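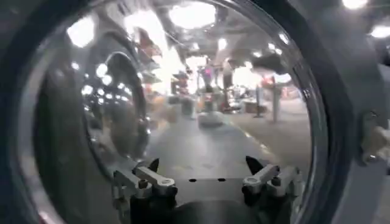
*Gripper camera: the two fingertips and the floor beyond them, through the clear cover.*

**Praltwood Robotics Club: Laundry Handling Project**
Progress report to the Van Rooij Fund, February 2025

## Where the project stands

The club has finished the second of the three stages set out in the grant agreement. Stage one was the basic setup of the two-armed robot and its cameras. Stage two was the recording of practice runs by students and the first trained version of our control program, which we call Drirkik. Stage three is the open day in Getstead, where the robot will be asked to move clothes from a basket into a front-loading machine without a student steering it.

Stage two ran over by a little more than two weeks. Most of that was lost in December, when the building was closed and we had no access to the robot. The rest went to a cabling fault in the left arm, described below. We are not asking for an extension and we expect to hold the open day as planned.

## Students taking part

There are 16 students on the project, the same number as at the time of the last report. Two left at the end of the fall term and two joined in their place. Eleven of the group have now passed the operator check, which means they may run the robot with an instructor in the room but not at the controls. The others work in pairs with a checked operator until they pass.

We changed how the sessions are organized. At the start of the year each student chose a job and kept it, and the result was that a few students did nearly all the driving. Jobs now change every session: operator, spotter at the stop button, note keeper, and laundry handler. The handler resets the basket and the drum between runs. Students complained about this job at first, but it is the one where they see most clearly what the robot got wrong, and the notes written by handlers have been the most useful ones we have.

The two new students had no programming background. They started on the notes and the labeling of recordings and have since moved on to short scripts that sort the files by date and task.

## Practice recordings

The target in the agreement was 200 complete recordings by the end of stage two. We have 211 on disk. After review we kept exactly 200 for training and set 11 aside. Reasons for setting one aside were a camera that had stopped saving partway through, a student's hand in the basket after the start signal, or a run that was stopped and restarted under the same file name. The file name problem has been fixed by having the program refuse to write over an existing run.

A recording counts as complete when every item listed on the run sheet has gone from the basket into the drum. We do not count runs where the operator gave up, but we do keep them. Several of the students want to use them later to teach the program when to stop and try again.

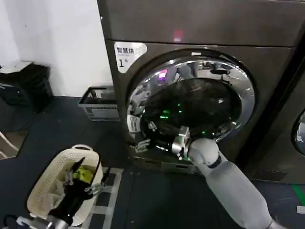
The split between the arms is now settled. The left arm works in the basket and the right arm works at the machine. Earlier in the year the operators were free to use either arm for either job, and the recordings from that period were so different from each other that the first trained version hesitated at the start of nearly every run. Once we fixed the roles, the hesitation mostly went away. We recorded the early runs again, and none of the old ones are in the training set.

Other rules that came out of the first weeks:

- The basket goes back to the same spot before each run. Students had been placing it by eye, and it drifted toward the wall over the course of an afternoon.
- One item at a time. If the gripper comes up with two, the operator puts both back.
- The door stays where it is during loading. Opening and closing it is recorded as a separate task.
- Nobody walks between the robot and the machine while a recording is running.

## How well it works

We test Drirkik at the end of each month with the same short list of items: a hand towel, a T-shirt, a pair of socks rolled together, and a pillowcase. One test is one item, from basket to drum. The program gets a single attempt at each.

In the January test we ran 100 attempts over two sessions. The towel and the T-shirt gave good results and the rolled socks were acceptable. The pillowcase was poor. It is large for the gripper, one end usually hangs down, and the hanging end catches on the rim of the door. In some attempts the robot let go with half of the pillowcase still outside and treated the job as done.

The round door itself has been harder than we expected. The chrome ring and the dark glass reflect the room, and the program seemed to take reflections for parts of the opening. Turning off one row of lights helped a little. Recording under different lighting helped more, and we now do some of each session with the lights changed.

The full score sheets are kept by the club and can be sent to the Fund on request. We have left them out of this report because the scoring rules were changed between the fall and January, so the monthly figures should not be compared directly.

## Equipment

The cable fault in the left arm showed up as a gripper that opened by itself when the arm was stretched forward. It took three sessions to find. A connector had been routed too tightly past a joint and pulled loose at full reach. The students who found it wrote a one-page checking procedure, and it is now part of the startup list.

The clear covers over the gripper cameras pick up lint and fingerprints, and bright ceiling lights show on them as glare. The covers are wiped at the start of every session. We also looked at a matte coating, but the test piece blurred the picture too much and we dropped the idea.

We replaced two sets of fingertips. Wear was faster than planned, mainly from contact with the basket. One spare set is left and two more are on order.

## Spending

Spending is within the approved budget. The main items this period were fingertips, storage drives for the recordings, and transport for students coming from the far side of Getstead. Transport cost more than planned and drives cost less. The difference between the two is small, and we have covered it inside the same budget line as the agreement allows.

We did not buy the second laundry basket listed in the budget. The plan was to train with two kinds of basket, but with the time lost in December we decided to do one properly. The money is unspent and we would like to move it to fingertips. Please let us know if that needs a written request.

## Problems still open

1. Large items. We plan to record a new set using only pillowcases and bath towels, with the operators tucking the hanging end in before letting go.
2. Knowing when the basket is empty. The program sometimes keeps reaching after the last item is out. For now a student ends the run by hand.
3. Operator time. Only one station is available, so students wait their turn. We have added a short early session for those who can make it.
4. Notes. They are thorough on some days and nearly blank on others. A printed form with fixed questions will be tried next month.

## Next period

The pillowcase and towel recordings come first, followed by a new training run and a repeat of the January test under the same scoring rules. The remaining five students are due to take the operator check before the open day. We will send the open day program to the Fund when the room is confirmed, together with the safety plan for visitors, who will stand behind a barrier on the far side of the floor from the machines.

The next written report will cover the open day and the final accounts.

Praltwood Robotics Club, Getstead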